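Power board

A power board (in Canada a power bar, in most other places a power strip) is a row of electrical sockets in a shared housing, fed by a single lead from a wall outlet. It exists to correct the optimism of builders, who traditionally supply a room with one outlet and place it behind the wardrobe.

Terminology

Names vary by region and are defended with more energy than the subject deserves. The historian Vira Kravets, in her survey Sockets of the Household, lists 10 terms in everyday use, two of them unprintable and collected from people under desks.

Design

The basic board is a moulded strip with its sockets in a line. Spacing is the designer's chief problem. Sockets set close together make a compact product, which works well until the first bulky adapter arrives and settles across its neighbours. The Rurell pattern turned each socket on an angle to get round this; the later Drellon pattern spread them out and was criticised for taking up the whole skirting board. Many boards add individual switches, whose labels are left blank by the owner for the life of the product.

Placement

Boards are commonly kept on the floor, where they gather dust, or on the desk, where they gather everything else. The desktop position spares the knees but brings the cables up with it. Emília Kuruc, writing on office furniture, considered this a fair trade -- she had measured 225 desks and crawled beneath most of them.
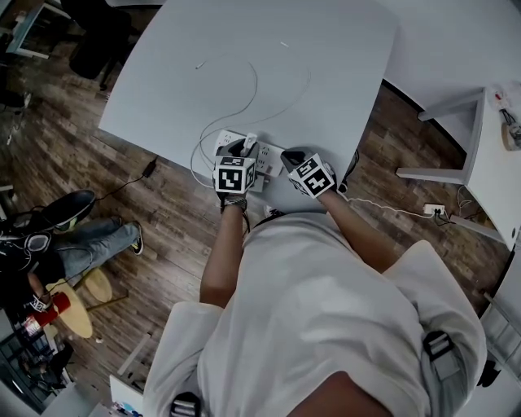 A white power board near the front edge of a desk, with a hand gripping a white plug at the strip.

Safe use

A board should not be plugged into another board, a rule widely known and honoured mainly in writing. Heaters belong at the wall. The total load must stay within the rating marked on the housing, usually in raised lettering the same colour as the plastic around it.

See also: Extension lead; Double adapter; Cable tidy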